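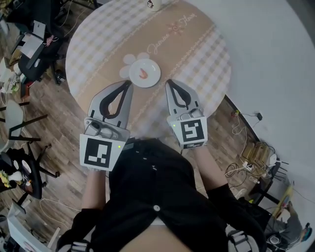 Operator Guidance: Hand-Held Demonstration

Recording a two-handed table task with the Pemau grippers

Prepared by Shazia Ansari and Jelle Van Beek, Indier Teaching Methods Group
Last revised 22/08/2020

1. Purpose and scope

This page sets out the procedure for recording a two-handed demonstration with a pair of Pemau hand-held grippers. It applies to short tasks carried out at a table, such as picking up a small item from a plate, moving a plate between two positions, or laying a place setting. Tasks that require the operator to walk between two work areas are covered separately in the guidance on extended demonstrations.

Operators are expected to have completed the induction session and to have read the safety notes for the area in which they will be working. Those who have previously recorded only by remote control should read section 4 with particular care, as habits formed at the control desk do not always transfer well to hand-held work.

2. Preparing the table

Choose a table that can be reached from a standing position without stretching. A round table is suitable provided that the operator keeps to one side of it for the whole session. Patterned tablecloths are permitted and are encouraged for at least part of each task set, as the trained system will be expected to work on more than plain surfaces. The cloth should lie flat. Any fold within reach of the grippers should be smoothed out before recording begins.

Place the items for the task within the working area. Small items of an irregular shape, including imitation food, should be set on a plate or mat in the first series. Items which play no part in the task, such as a mug or a vase, may remain on the table, but they must be far enough back that neither gripper will strike them during an approach.

The starting position of the main item is to be changed between recordings. Move it by a few centimetres, turn it, or do both. Operators should not return to a favourite position. When the recordings made in March were reviewed, a large share of them began with the item in almost the same place, and the resulting model performed poorly when the item was moved towards the edge of the plate.

3. Checking the grippers

The following checks are to be made before the first recording of each session and again after any break.

Open and close each gripper fully five times. The movement should be smooth over its whole range. A gripper that catches or clicks must be withdrawn and entered in the Liem log.

Examine the lens and wipe it with the cloth supplied. Paper towels must not be used.

Examine the printed markers on each block. A marker which is scratched, lifting at a corner or marked with ink should be replaced, and the block must then be registered again before use.

Confirm that the left and right grippers are in the correct hands. The two carry different markers. A session recorded with the grippers exchanged can be corrected later, but the correction is slow and must be done one recording at a time.

Open Olier on the recording computer and confirm that both grippers are listed, together with the head camera where one is worn. Free storage should be sufficient for the planned session. Olier will display a warning when the disk is 99 per cent full, by which time it is too late to complete a recording safely.

4. Holding and moving the grippers

Take a firm but comfortable grip with the wrists straight. Fingers should be kept clear of the marker faces at all times. Long or loose sleeves should be pushed back or fastened if they are liable to fall across a block when the arm is lowered.

Begin each recording with both grippers open and held clear of the item. Remain still for a moment after the start tone. The still period gives Olier a clean reference for the position of each gripper, and recordings without one are rejected automatically.

Approach the item at a steady pace. The movement should be somewhat slower than would be natural with the bare hand, though it should not be broken into stages. Operators trained on the remote control desk tend to move, stop, adjust and move again. In a hand-held demonstration those pauses are learned along with everything else, and the robot will reproduce them.
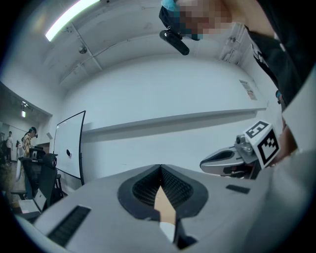 Keep the face directed towards the work. Where a head camera is worn, it should be adjusted so that the table and both grippers remain in view when the operator looks down in a normal posture. It is not necessary to bend the neck further than is comfortable. If the bracket has slipped, stop the session and tighten it before continuing. A camera angle altered partway through a recording makes that recording unusable.

Where both hands have a part to play, decide before starting which of them will make first contact. In the standard plate task, one gripper steadies the rim and the other takes the item. The steadying gripper should be in place before the second one closes. The same order must be followed throughout a series. If an operator finds that the other order suits the item better, a new series should be opened under its own name.

Close the gripper only as far as is needed to hold the item. Soft items will deform if squeezed and may spring out when released. Lift clear of the plate, carry to the target position, lower until contact is felt, and open. Withdraw both grippers by a hand's width and remain still until the end tone.

5. Dealing with errors

A dropped item does not always mean that a recording must be discarded. If the item falls within reach and can be picked up again with the gripper, do so and complete the task. Such recordings are of value, and should be marked "recovered" in Olier. If the item falls to the floor, or if it is touched with the bare hand, end the recording and mark it "failed". Failed recordings are retained for review and must not be deleted by the operator.

Loss of tracking is shown by an amber bar at the top of the Olier window. It is most often the result of a covered marker. Brief losses are filled in afterwards by the software. Where the bar remains for longer than a second or two, the recording should be repeated.

Conversation in the room need not stop during recording. Other persons may be present and may go about their own work, but they should not reach across the table or pass between the operator and the table edge.

6. Number of recordings

A standard series consists of 400 accepted recordings. A full task set, made up of several series with different cloths, plates and items, contains 2,000. Most operators complete a series in around 5 hours, excluding breaks. No target is set for speed, and supervisors should not compare operators on this basis.

Breaks are to be taken at least once an hour. The grippers are light, but holding them forward of the body is tiring for the shoulders and forearms, and the quality of the recordings falls noticeably when an operator is tired. An operator who experiences discomfort in the wrist should stop and inform the session lead.

7. Closing the session

Before leaving the area, the operator should:

review the first and last accepted recordings from beginning to end;
confirm that the series name, task name and operator code are correct;
start the transfer and wait for the confirmation message;
return both grippers to the charging rack with the markers facing outwards;
enter any fault, however minor, in the Liem log.

Recordings are checked on the following working day. Comments are returned to the operator through Olier and should be read before the next session on the same task. Requests for additional items or tablecloths should be addressed to Jelle Van Beek. Questions concerning the procedure itself should be sent to Shazia Ansari.

Related guidance

Registering a replacement marker block
Remote control desk: first session
Extended demonstrations between two work areas
Naming of tasks and series in Olier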